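Minutes, household textiles working group, May
Room: Bumden, second-floor bedroom. Start 14:10.

1. Previous minutes
Accepted with one correction: the inventory total is 1184 items, of which 188 are T-shirts.

2. Folding surface
The bed stays in use as the folding surface. Light blue sheet, one size up. The table proposal (Esex) was withdrawn. Clothes waiting to be folded go at the edges, never in the working area.

3. T-shirts
Agreed sequence: spread flat, smooth from hem to collar, fold lengthwise into a strip, then fold across. Printed shirts follow the same sequence. Mai asked for print side in; not agreed, carried over.

T-shirts on the bed:
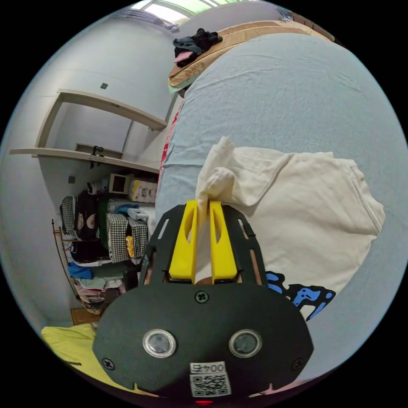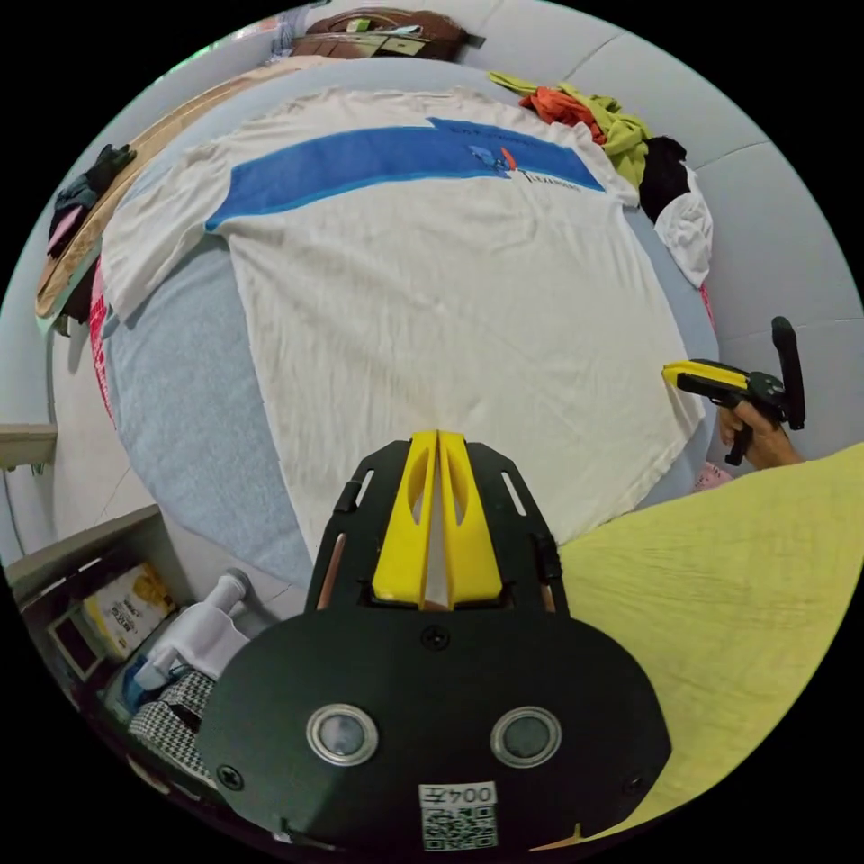
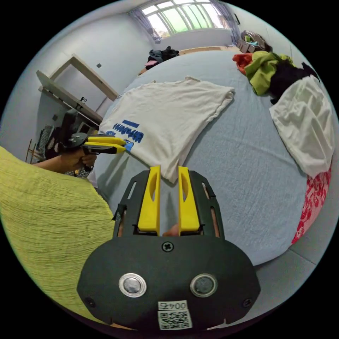
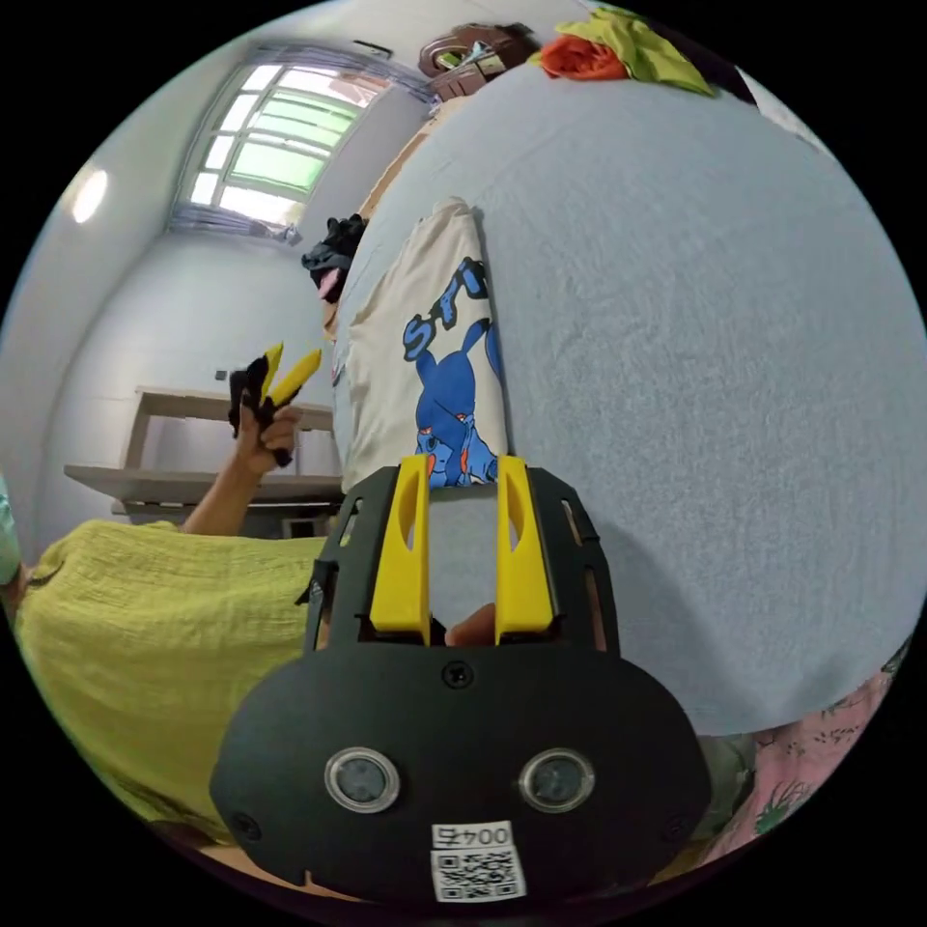

Hậu Sầm

4. Storage under the wall shelves
Bags and boxes below the shelves to be sorted before any folded stock is moved there. Lower shelf to be measured. No purchase until the measurement is in.

5. Labels
Wundstead quoted for 100 cloth labels. Order approved. Budget line 3952 to be used.

6. Actions
Sầm: shelf measurement, revised fold sheet.
Mai: print-side proposal in writing.
Esex: collect labels.

Closed 15:05. Next meeting in the same room.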